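The open day at Jakholm started at ten, and by half past nine there was already a queue down the side of the building. Halyna Lytvynenko stood in it with her son, who was eleven and did not want to be there, and her father, who was seventy-four and did.

Her father had worked for Jakholm when it made kitchen scales. He had kept his old pass, and he showed it to the girl at the door. She looked at it politely and gave him a paper sticker like everyone else's.

"They've moved the stairs," he said, when they were inside.

They had moved most things. The packing hall was now a long white room with stands in it, and each stand had a sign and a person in a green shirt. The sign nearest the door said Korier. Under that, in smaller letters, it said that Korier had learned to pick things up by practising in a computer, and that visitors could watch it practise until four o'clock.

There was a row of chairs in front of a large screen. Her father sat down at the end. Halyna sat next to him, and the boy stood behind them with his hands in his pockets.

The man in the green shirt was called Lysenko. It was on his badge. He spoke quickly and looked at the floor a good deal.

"So this is attempt 282 of the day," he said. "We leave it running overnight as well. It's the same job each time, but the room changes. The floor changes, the worktop changes, the light changes. Then when it gets into a real kitchen it isn't surprised."

"Which kitchen is this?" her father asked.

"It isn't anybody's. The computer makes it up." 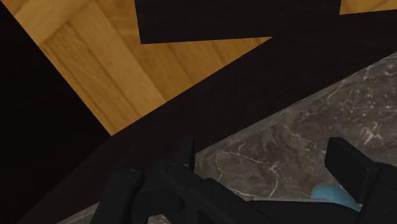

"It's a nice floor," her father said.

"Thank you," said Lysenko, and then seemed to wonder why he had said it.

Her father leaned forward with his elbows on his knees. He had watched people's hands for a living, years of them, on the line where the scales were put together. He used to come home and tell her mother who had been slow that day and who had a bad thumb.

"What's the blue thing?" the boy asked.

"Just a shape," Lysenko said. "We give it all sorts. It doesn't need to know what a thing is called."

"Is it heavy?"

"It's as heavy as we say it is."

The boy came round and sat down. Halyna moved her bag so that he had room.

"It's coming in too low," her father said.

Lysenko looked up from the floor. "Sorry?"

"Your hand. It's too low. You want to come down on top of a thing and then close. He's sliding along the table like he's looking for his glasses."

Lysenko turned to the screen and watched it for a while. Other people had come to stand behind the chairs, and a woman with a pushchair asked whether this was where you got the tea. It wasn't. The tea was at the far end, past the Asudov stand, where a machine was folding leaflets.

"It does do that," Lysenko said. "On the stone ones more than the others. We've got it down as a fault. Number 13."

"How many faults have you got?"

"A lot more than thirteen."

Her father nodded. He seemed pleased with this. He asked what happened to an attempt when it went wrong, and Lysenko told him it was kept, along with the good ones, and that the machine was given marks for each. Her father asked who gave the marks. Lysenko said it was another program. Her father thought about that and said that in his day it had been him.

They stayed at the stand until the screen said 752. The boy had stopped asking when they could go. He had worked out that he could tell from the first 2 seconds whether it would be a good one, and he was right more often than Lysenko was.

At noon Halyna went for the tea. When she came back, Lysenko had sat down in her chair and her father was holding his own hand out flat over a paper cup, bringing it down slowly, with the fingers open.

"Like that," he was saying. "Then you close."

Lysenko wrote something on the back of a leaflet. Halyna put the teas on the floor and went to look for another chair.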